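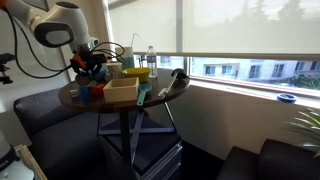 4.3 Setting up perception and grasp planning

Issued May 2019. Maintained by Luana Furtado and Maiara Marinho, Korbridge.

This section applies once the arm has been calibrated as set out in section 4.2. It covers the Rosto perception service and the Tanasetti planner, which must be started in that order.

1. Open the Rosto console and load the workspace profile for the table in use. For a round top, select "Circular surface" and enter the radius. Do not use the rectangular profile; the planner will treat the corners as reachable.

2. Run the surface fit. The detected plane should lie within 2 mm of the calibrated height. If it does not, repeat section 4.2.

3. Run segmentation and compare the object list with the table. Open containers, such as a square wooden box or a shallow bowl, must be given the class "Receptacle" by hand. Otherwise their walls are offered as grasp targets.

Note: Clear plastic bottles often return incomplete depth data. Mark each one as a keep-out volume before going further.

4. Start the Tanasetti planner and set the time limit to 2000 ms. Shorter limits lead to frequent failures on a crowded table.

5. Select a target and request a pre-grasp pose. The open fingers should be placed over the target and angled downward, as with the paper towel roll. Check for neighbouring items, such as the mug and the small red block, before approving the approach. 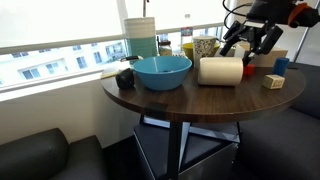 6. Approve the approach at reduced speed. Keep one hand on the stop control until the arm has returned to its rest pose.

Caution: Objects moved by hand after step 3 are not updated in the planner. Run segmentation again before any further motion.

7. Save the session. The log is written to the Brzozowska folder and is kept for two weeks.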